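4. Sorting the small parts into trays

Please read this section before you open the parts bag of your Primstead kit. You need the table, 2 trays of different color and a dry cloth.

1. Wipe both trays and put them on the table with a free space between them.
2. Put the electrical part, for example the circuit breaker, in the green tray. Lay it on its back, so that the switches look up.
3. Put the small single part in the blue tray.
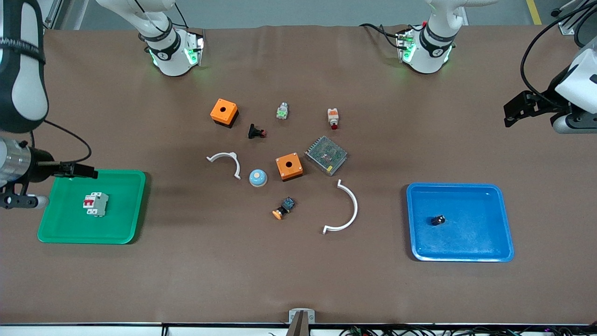 Can I use trays of another color?
Any two colors are fine, as long as you keep the same color for the same kind of part until the end of the work.

Caution: Do not connect the breaker to the power during sorting.

4. Leave the larger plastic parts, such as clamps, on the tabletop at the side of the tray. They can scratch the small parts.
5. Check that each small part lies on the flat floor of the tray and not on the rim.

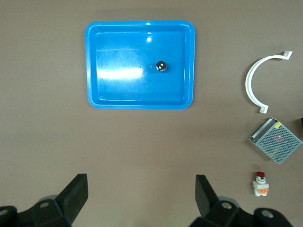 Fig. 7. Blue tray with one small dark ball; white clamp outside the tray.

Note: Round parts roll easily. Do not lift the tray with one hand. If a part is missing from the bag, write its number on the Ranow card and continue with step 6.

6. Close the empty bag and keep it with the card.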